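Report on the Members' Visit to the Tislow Woollen Mill

The Fernard Textile Heritage Society held its autumn visit at the Tislow mill on 22nd October. Ten members attended, accompanied by Ginette Vachon of the Society's education branch. The Society thanks the mill's management for its hospitality and for keeping the weaving floor running through the lunch hour on our account.

The mill was established in 1879 by the Gosselin family, who chose the site for its soft water and its closeness to the rail line. The original stone dye house still stands, although the timber upper storey was replaced after a fire. Members were shown the early order books, in which blankets for lumber camps make up most of the winter trade. One ledger, open at page 2803 of a continuous numbering carried across several volumes, recorded a dispute over the colour of a shipment of grey serge.

The tour moved next to carding and spinning. Fleece is now bought already scoured, and the old washing troughs are used for storage. Noise in the spinning room made questions difficult, and the guide kindly repeated her remarks in the corridor afterwards. Of particular interest was the finishing department, where cloth is brushed and then inspected by hand.
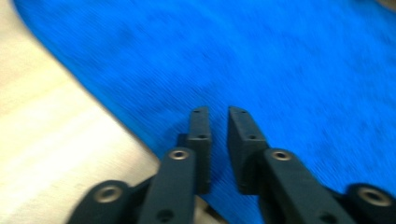
Blue cloth with a fine, fuzzy surface.

Discussion over lunch centred on dyeing. The mill buys its dyes from Flotetti and keeps a swatch of each batch on file, with the recipe written on the back. Strong blues were said to be the hardest to match from one season to the next, and customers are advised to order enough for a whole project at the outset.

The afternoon was given to the repair shop and the archive. Eight looms are in regular use - two others are kept for parts. Members with an interest in the Gosselin papers may consult them by appointment, and requests should be made in writing to the mill office.

A return visit is proposed for December, when the dye house will be open. Members wishing to attend should give their names to Ms. Vachon. Sturdy footwear is required, as the yard is uneven.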